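Dustpan and brush

A dustpan is a flat, open tool for collecting dust, crumbs and other small dirt from a floor or a table. It is almost always used together with a broom or a short hand brush. The two are often sold as one set, and in many homes they are kept together on a hook near the kitchen door.

Name

The English word joins "dust" and "pan". In some regions people also say "dust shovel", and the short brush is called a hand brush, a counter brush or a bench brush, depending on the trade. In the river town of Kidach the set has a single name, which means "the pair", and it is considered strange there to buy only one part of it.

Form

The usual dustpan has three raised sides and one open side. The open side is called the lip. A good lip is thin and lies flat against the surface, so that fine dust goes over it and does not stay in a line in front. Some makers add a strip of rubber to the lip, which follows small unevenness of the floor but wears out earlier than the pan. The back wall is higher than the side walls in many models, and the handle is joined to it.

The handle can be short, for work on the knees or on a table, or long, for work while standing. Long-handled pans are common in stations, theaters and schools. Many of them hang on a joint, and the pan closes when it is lifted.

Materials

Older dustpans were made of wood or of sheet metal. Metal pans are strong, but the lip bends if the pan falls, and a bent lip is difficult to make straight again. Plastic pans are light and cheap. Their weak place is usually the point where the handle meets the pan. Pans of pressed paper pulp are also made, mainly for dry dust, and they should not be left in water.

The bristles of the brush decide what it can collect. Horsehair and goat hair are soft and hold fine dust. Plant fibers are stiffer and are chosen for sand, soil and wood chips. Synthetic bristles dry quickly and are easy to wash.

Making in Gurport

The town of Gurport was known for its brush workshops, which at their highest point employed 350 people. The bristles were pulled by hand through holes in a wooden block and fixed with wire. A skilled worker could fill a block with 59 holes in less than an hour. The workshop Obi made only hand brushes, while its neighbor Nunex cut and folded the metal pans, and the two firms shared one shop on the harbor street. Of all the workshops, 4 are still open, and they produce mostly for restaurants and carpenters.

The local historian Hanyu Qiu collected the order books of both firms. From these books it is known that left-handed pans, with the handle set at an angle, were requested every December by bakeries, but in small numbers.

Use and care

The pan is held with the lip down and a little pressed, and the brush moves toward it in short strokes. After the first stroke the pan is pulled back a small distance and the last line of dust is swept again. On stone floors a slightly wet lip helps with flour.

Brushes should hang or lie on the side during storage. A brush that stands on its bristles for a long time becomes bent and leaves dust behind. Natural bristles are washed in lukewarm water with a little soap and dried with the bristles down, so that water does not enter the block.
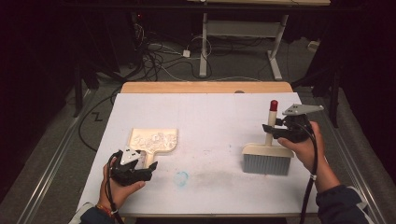
Why does a thin line of dust often stay in front of the dustpan?

The lip is too thick or does not lie flat, so the finest dust stops against it. Pulling the pan back a little and sweeping again removes most of the line, and a pan with a thinner lip or a rubber strip leaves less of it.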